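Sandell Countertop Humidifier, Model 3041
Section 4: Filling, Descaling and Storage

Read Section 2 (Electrical Safety) before you start. The steps below apply to the 3041 with either the standard tank or the tall tank. If you have the older Brondwood base with the round dial, the float is in a different place and you should use the leaflet that came with it.

4.1 Filling the tank

1. Turn the control to OFF and unplug the unit at the wall.
2. Lift the tank straight up by the handle. A little water will drip from the valve, so keep a towel under it.
3. Turn the tank over and unscrew the cap counterclockwise.
4. Fill with cool tap water up to the line molded into the side. Do not go past the line.
5. Screw the cap back on until it stops. Check that the gray seal is flat all the way around.
6. Turn the tank upright over the sink and wait for the valve to stop dripping.
7. Lower the tank onto the base. It should sit level with no gap at the back.

Note: The base takes a minute or two to fill from the tank. Mist will not start until the float has risen.

CAUTION: Never pour water into the mist outlet. Water that goes in this way can reach the fan.

CAUTION: Do not add oils, perfume or vapor rub to the tank. They attack the seal, and damage of this kind is not covered by the Sandell warranty.

4.2 When to descale

Descale the base when you see a white or tan crust on the metal disk, when the mist is weaker than usual, or when the amber light blinks. The light is on a timer and comes on after 600 hours of running. It does not measure scale. In hard-water areas you will need to descale well before it blinks.

You will need:
Andreadis descaling powder, one packet, or plain white vinegar
A measuring cup or beaker marked in milliliters
The soft brush from the accessory bag
Rubber gloves

4.3 Descaling the base

1. Unplug the unit and remove the tank. Empty the base from the corner marked DRAIN, away from the mist outlet.
2. Put on gloves. Measure 100 ml of water, stir in the packet of powder, and keep stirring until no grains are left.
3. Pour the mixture slowly over the metal disk. If you are using vinegar, pour it in straight and leave out the water.

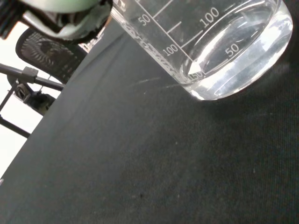
4. Leave the mixture in the base for 34 minutes. Heavy scale may need a second round with a fresh packet.
5. Brush the disk gently in small circles. Do not use a knife, steel wool or the green side of a sponge – scratches on the disk cannot be repaired.
6. Drain the base and rinse it twice with clean water.
7. Wipe the outside dry, refit the tank and run the unit for ten minutes in a room with a window open.

Note: A faint vinegar smell on the first run is normal. If it is still there the next day, rinse the base again.

CAUTION: Do not mix descaling powder with bleach or any other cleaner.

4.4 Resetting the light

Plug the unit in and hold the MIST button down until the amber light goes out, then let go. If the light comes back on right away, unplug the unit, wait a minute and repeat.

4.5 Storing the unit

Drain the tank and base, leave the cap off, and let all parts air dry overnight. Store in the original box with the tank on its side. Do not stack anything on the mist outlet. When you take the unit out again in November or whenever the heating goes on, replace the seal if it feels stiff.

Spare seals and brushes can be ordered from the Tarnport parts counter. Ask for Maribel Cusi and have the model number ready. For warranty questions, write to Rochelle Baxter at the same address and include a copy of your receipt.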